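Dinu Knit Sleeve for Robot Hands
Sold by Henisness, our very small home workshop

Sizes: one size, stretchy
Color: black
Sold as: single sleeve, or a set of 2
Fits: four fingers and a thumb, bare fingertips

I started making these for my own build. I had a pair of metal-jointed hands on the bench at home and the backs of them kept collecting dust, cat hair and tiny bits of solder (I'm not a tidy worker!). Hard covers were a pain to get on and off, so I dug out some rib knit, sewed a tube, and then sewed a lot more tubes until one of them behaved. Dexter Abernathy, who shares the workshop with me, asked for a set, then Evie Nuttall wanted one too, and now there's a page for it.

The sleeve goes over the back of the hand and stops short of the finger joints. The thumb gets its own little tube. I leave plenty of extra cloth around the thumb base – it bunches up a bit, and I like it that way, as a tight cut there drags when you swing the thumb across.

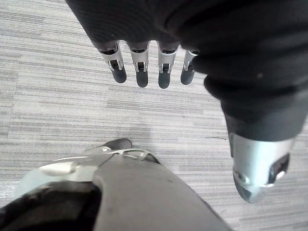
Black knit sleeve on the hand, fingertips and most of the metal joints left clear.

Putting it on: power the hand down first, please. Fold the fingers loosely, feed the thumb through, then roll the rest up toward the wrist. Your first go might take around 3 minutes, and after that you'll hardly think about it. Check that no knit is sitting in a joint slot before you switch back on, then run each finger slowly through its full travel and watch the edge of the cloth.

Washing: cool water, a little soap, dry flat. No tumble dryer! I shrank a good one in November and it now lives on a screwdriver handle.

I wouldn't use it near a soldering iron or anything that spins, and it doesn't make the hand waterproof. If your motors run warm, try short sessions first and feel the housing between them.

Odd-shaped hand? Send me the width across the knuckles and the distance around the thumb and I'll cut one to match. I sew on Sunday mornings, so custom orders get made then.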